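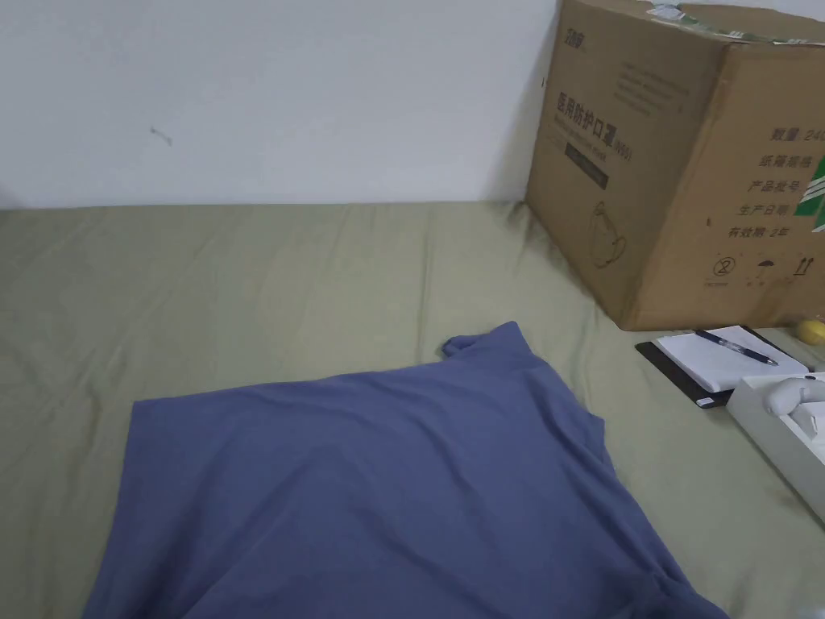

When should I prune an old Bramley that hasn't been touched for years? Leave it until the tree is properly asleep, any time from late November to early March, and spread the work over three winters.

Dear all,

Krystyna asked the question in her message, which I've copied at the bottom for anyone who joined the list after it went round, and I hope she'll forgive me for being so slow. We've had my sister staying and I've hardly been near the computer.

I've looked after the old trees at Laltside for a good while now and made most of the mistakes on them myself, so please take this in that spirit. The first winter, I'd only take out what is dead, split or rubbing. It looks like very little when you've finished, and you'll be itching to carry on, but do put the saw away and have some soup! The second winter you can open up the middle a bit, choosing one or two big limbs and taking them back to a good side branch. The third is for the height. If you do the lot in one go, a Bramley sulks and then throws up a great thicket of water shoots, as ours did (Emilian still brings it up).

Cut just outside the collar, the slightly swollen ring where the branch joins the trunk, and don't paint the wounds. My father swore by painting them, and I did it for years out of loyalty to him. On anything heavy, make a small cut underneath first so the bark doesn't tear.

As for feeding, I'd go easy. A ring of compost in spring, kept well clear of the trunk, is plenty for a tree that size. Our best one gave us 105 pounds of apples last autumn on nothing more than that, and I was still finding them in the garage in February, wrapped in newspaper and smelling lovely.

The canker you mention does worry me a little more. If it has gone right round a branch, that branch has to come off, but small patches on big limbs can be pared back to clean wood and watched. Panagiotis knows far more than I do here - perhaps he'll chip in.

You'd be very welcome to come and look at ours in December, if you don't mind mud.

Warmest wishes,
Meinir Lewis

Krystyna Jakubowski wrote:
> Hello everyone, we've taken over a garden with a huge
> old Bramley in it, at least 18 feet high and very
> tangled. When should I prune it, and how hard can I go?
> There are some sunken patches on the bark that my
> neighbour says are canker. Should I be feeding it too?
> Many thanks, Krystyna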